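4. Teaching the tidy-up job

I always start new owners of the Skirnby arm on tidying, as it's the nearest thing to a real household chore it can manage (washing-up is a long way off, sorry!).

1. Lay the mat on the table and smooth it down.
2. Put the yellow, green and blue bins on it side by side, long sides touching.
3. Set the small black basket on the mat, a little way off from the blue bin.
4. Open the gripper wide and bring it down to the basket -- slowly, please.
5. Run the job in the simulator first. I do 10 goes before I let the real arm near anything.

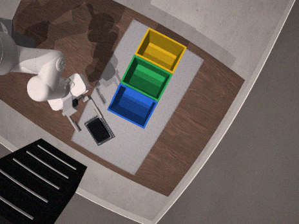 Boyer wrote back about the last edition of this section that a child could clear the table in the time it takes to load the program, and that no shop floor would put up with the wait. Fair enough, but my arm has done 179 baskets in a row at home and I was drinking tea for most of them!

Note: if you move the mat, teach step 4 again.

Caution: keep hands and sleeves off the table while the arm is moving. Don't give it glasses or full cups yet -- mine isn't allowed near either.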